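The old tower of Marcelle, opened again

Posted in: Home & Repairs | Tags: old computers, desk, memory
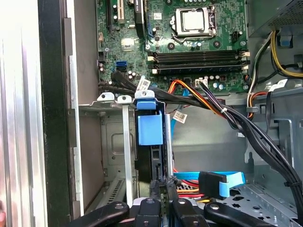
Inside the case, with the processor still in its socket and the black cables at the bottom.

When my neighbor Marcelle Deschamps moved to a smaller apartment in September, she left me her desktop computer. She did not want to throw it away and she did not want to carry it either. It was very slow, she told me, and it made a noise in the morning like a small vacuum cleaner. I said yes before I thought about where I would put it.

It stayed under my table for some weeks. I used it as a footrest, I must confess. Then my cousin Anatole Delorme asked if I knew a cheap computer for his daughter, who needs it for writing her school papers, and I remembered what was under my feet.

I am not a technician. I learned a little when I worked at Renaud, a shop where we sold printers and office chairs, and sometimes customers brought us a computer also. Roy Tindall was the one who repaired them. He allowed me to watch if I did not talk. From him I have the habit to put every screw in an egg carton, and to touch the metal of the case before I touch anything else.

The side panel is the heavy silver kind with ridges, and I was afraid to scratch it, so I laid a bath towel on the floor. I like very much to look at a green board like this one. The processor is a silver square with its lever beside it, and below are the four memory slots, long and black, with pale latches on the ends. The latches are what I always fight with. You must push them outward with two fingers at the same time, and my fingers are not very strong in the evening.

Most of my time went to the cables. The ones for the drives come out from the lower left and make a big curve to the right, and one of them wears a little white label with a barcode. I wanted to remove this label to make things prettier, but Roy would have been angry with me. He said that a label is always needed on the day after you remove it. So I left it in peace.

For memory I ordered 2 sticks from Fosora, a small store for used parts. The first package they sent me had laptop memory in it, which is too short for this kind of slot. I wrote them a polite letter, too long probably, and Sandrine Masson from the store answered me the same afternoon. She sent the correct ones and did not ask for the postage. I mention her name because I think people who work well should be mentioned.

I also bought a new fan, a Wunari. It cost 13 dollars. Maybe I could have cleaned the old one, but I wanted Anatole's daughter to have quiet evenings. The screws for it were in the box, but they were not the right size, and I had to take four from my own egg carton — I keep many spare ones there, from machines I do not even remember.

My friend Leokadia Nowicki came by while I had everything on the towel and asked me if it was not easier to buy a new one. Yes, it is easier. She has paid up to 2000 dollars for hers and it has no screws that I can see. I gave her tea and she held the flashlight for me, but she pointed it mostly at her own cup.

What is left to do, I write here so I do not forget it: tie the drive cables together with something soft, not with wire. Find out what the small card at the top is for, because Marcelle could not tell me. Wipe the inside walls with a dry cloth. Buy a power cord, since the one from Marcelle is bent near the plug and I do not trust it.

Anatole wants to come for it before the end of the month. I still need a keyboard, if somebody has one in a closet.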